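Sim to real grippers, wide two-finger vs the compact one
Board: Arms and Grippers > Controllers and Sim

pegleg_kit
Got the Mamach controller talking to the sim at last. Black arm, blue peg, pink table. Trying to decide on fingers before we order the real thing. Blocky ones open nice and wide but I keep clipping stuff on the way down. Anyone used both? 9 training runs so far, 500 grasps in each, all from random start poses.

torque_wench
Depends on your peg. What's the clearance like when the fingers are open? Post some renders.

pegleg_kit
Two views, backgrounds are swapped in by the randomiser
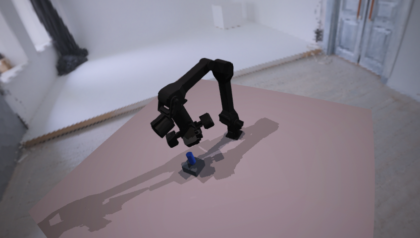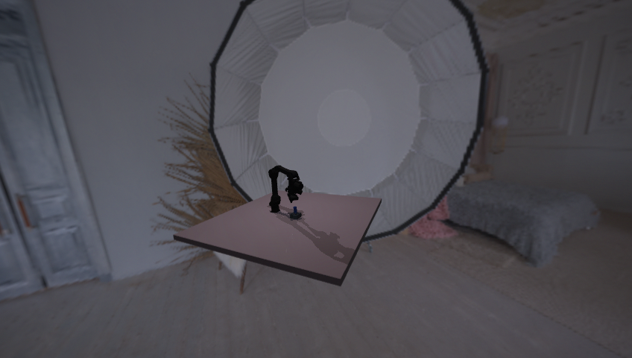
solder_and_tea
How many grasps before you trust a sim result enough to buy hardware?

pegleg_kit
3,000 is where I stop worrying, provided the start poses are random. Under that the success rate wanders too much to compare two sets of fingers.

torque_wench
Disagree. We did a Nistumholm gripper off far less than that and it was fine. Long runs just teach you what your sim gets wrong, friction mostly.

solder_and_tea
fine for one peg on one table. Try it on a tray of mixed parts and see

torque_wench
I did?? Druvville, in June, mixed tray. The sim ranked the fingers right. Absolute numbers were rubbish but the order held.

lowgear
Would put the money into the camera first. Wrist view loses the peg on the last bit of the approach and then you blame the fingers. Shadows as well, dark ones next to a dark part confused ours no end. Turn them off for a run and compare.

pegleg_kit
Not turning shadows off, the real bench will have them. But will try a run with softer light. Fair point on the camera.

lowgear
Not saying leave them off for good. One run. Then you know wether it's the camera or the grip.

nullpose
Nigatu fingers bolt straight onto that wrist btw, had mine on in minutes. Narrower, less to clip. Slower to close though, hated that.

solder_and_tea
slower how? the closing speed is a setting in the controller, page two of the menu

nullpose
Was already maxed. Firmware 524, maybe they've fixed it since

pegleg_kit
OK so plan: same seeds, narrow fingers, softer light as a seperate run. Will post the numbers here, give me till the evening, the machine is slow.

torque_wench
Post the misses too, not just the rate. Where it clips matters more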